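Search the notebook

Wallside bench notebook
Posted Jul 21, 2018 by the controls desk

Grasp release timing, left hand, soft ball into basket

Picked up where the last entry stopped. The hand closes on the plush ball fine, but the release over the basket is late and the ball gets dragged by the thumb on the way out. I wanted to know if the delay is in the planner, in the hand driver, or in my own state machine before changing anything.

Logging first. The hand driver (Vanhove branch, not main) timestamps commands when they are queued, and the arm side timestamps when they are sent. I had been comparing the two as if they were the same clock event. Added a second stamp at send time in the hand driver and reran the replay tool on the old logs. Most of the gap went away on paper. What is left is 60 ms between the arm reporting "at goal" and the open command leaving the queue.

Read through the state machine again. "At goal" is checked in the slow loop, which runs at 30 Hz, and it asks for two good readings in a row. That explains nearly all of the 60. The joint states come in at 100 Hz so there is no need to wait on the slow loop. Moved the check into the joint state callback and kept the two-reading rule. Unit test for the callback is in the same folder as the old one. The old one still passes but tests nothing useful now, delete it later.

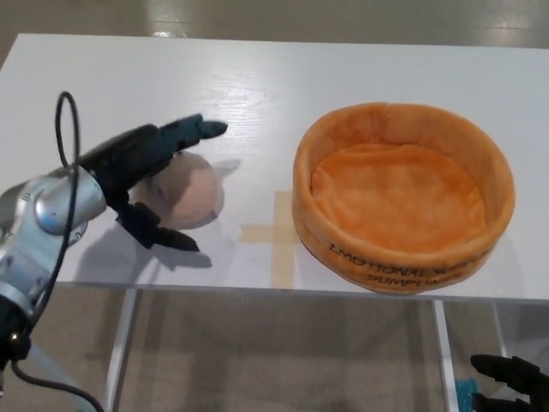 Closing force is the other half of it. The plush compresses a lot before the motor current rises, so the contact threshold I carried over from the hard parts is wrong for it. With the old value the fingers keep going well past first contact and the thumb ends up wrapped under the ball. Then the open trajectory has further to go and the thumb is last to clear. Lowered the current threshold and added a position limit per finger, read from the object file. If either one trips, that finger holds. The object file format has a new optional field for this, "close_limit". Files without it behave as before.

Tried the limits in the simulator first. The simulator treats the ball as rigid, so all that shows is that the field gets parsed and the fingers stop where they are told. Don't read more into the sim plots than that.

Perception notes. Ball segmentation is by color plus depth, and a pale ball on a white table under the overhead lights is a bad case for color. Depth does most of the work. The glare patches come back as holes in the depth image and the blob filter sometimes joins a hole edge to the ball, which shifts the centroid. I now throw out any pixel with fewer than four valid neighbors before clustering. Slower, but it still fits in the budget. The basket is easy since it is orange. I fit a circle to the rim and take the center as the drop point. The hand shadow does not bother the circle fit but it did bother the old color mask, so the mask now works on hue only.

The tape cross is in the scene config as a fixed marker, and the table frame hangs off it. If you move the tape, rerun the table calibration. The script is calib_table in the Terkoditz tools repo and it writes straight over the old file, so copy that first.

Planner: no change to the planner itself. I did cut the sample limit from the default to 2,000 for the short transfer between ball and basket. It either finds a path early or it doesn't find one. When it fails we retry with the wrist turned, same as before. Collision padding around the basket rim is still too generous, and it pushes the drop height up more than I like. The rim is padded cloth, we can afford to be closer. Left alone for now so I only change one thing per batch.

Open items
- Right hand driver does not have the send-time stamp yet. Same patch should apply, check the header.
- Merge Vanhove branch into main after the stamp is in for both hands.
- Rim padding, separate batch.
- The Vanberg log viewer drops the last message of every file. Known, but it made me think the open command was missing in two logs when it was there.
- Write down the new threshold in the object file and not only in my launch args. Done for the ball, not for the others.

Next batch uses the callback version with the lower threshold, left hand only, old planner padding.

2 comments
0 shares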